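Graltham build log: head mount, wrist mount, and a lot of extrinsics

Posted December 19, 2019
Filed under: Graltham, calibration, shop

Since the October post the arm has been rebuilt from the shoulder out. The old base plate flexed under load, and with the arm at full reach the tool point wandered 3 mm between a cold start and an hour of running. Lakmal Thambiah cut a new plate on the shop mill, 11 mm thick, and the wander is now below what I can measure with the indicator I own.

With the base settled I went back to cameras. The build carries two: one on the head bracket, looking down and forward, and one on the wrist next to the gripper. The head camera does the coarse work. It finds the container, finds whatever is inside it, and hands the planner a region to approach. The target this month is nested containers, a small tray inside a large bin, with both in nearly the same color.

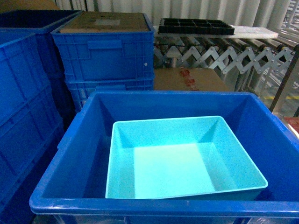 Segmentation by hue alone was never going to hold up. The thresholds I had in October separated cyan from royal blue under the bench lamp and failed under the ceiling fixtures, where the glossy rims pick up pale streaks. I moved to edges first and color second: fit the outer rim as a quadrilateral, mask everything outside it, then look for a second closed contour inside the mask. This also drops the crates in the background, which the old code liked to merge with the bin wall.

Runtime for the full pass is 395 ms on the small board. That is slow, but the arm is parked while it runs, so I have left it alone. Oisín Ó Riain has a version that crops before the edge filter and should be faster. I have not merged it. It changes the coordinate origin and I would have to touch the planner.

The wrist camera is the harder problem. At close range the depth estimate depends on surface texture, and tinted glass offers very little of it. A smooth face gives reflections of the lights instead, and those shift with the viewpoint, so the matcher locks onto them and places the surface well behind where it is.
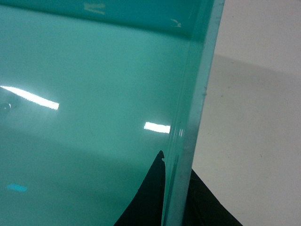
Current approach, in order:

Clip saturated pixels and grow the mask by 2 pixels.
Look for one long straight edge and ignore the face entirely.
Estimate distance from the apparent width of that edge, using a thickness typed in by hand.
Move in short steps and re-estimate at each one.

Typing in the thickness is a cheat. Yasuo Ishida suggested touching the edge with a compliant fingertip and reading motor current, which would remove the manual entry. The wrist motor driver reports current, but the value is filtered so heavily that contact shows up late. I have the datasheet open and there may be a register for it.

Remaining items: strain relief on the wrist cable, a proper bracket for the head camera (the present one is two angle pieces and a hose clamp), and a repeat of the hand-eye calibration with the new base plate. The transforms in the repository are from the old plate. Do not use them.

Comments (2)

Fitzgerald Kapoor
What are you using for the calibration target? My printed checkerboard curled and I lost an evening to it.

Reply from author
Printed sheet glued to aluminum. Paper on its own moves too much with humidity.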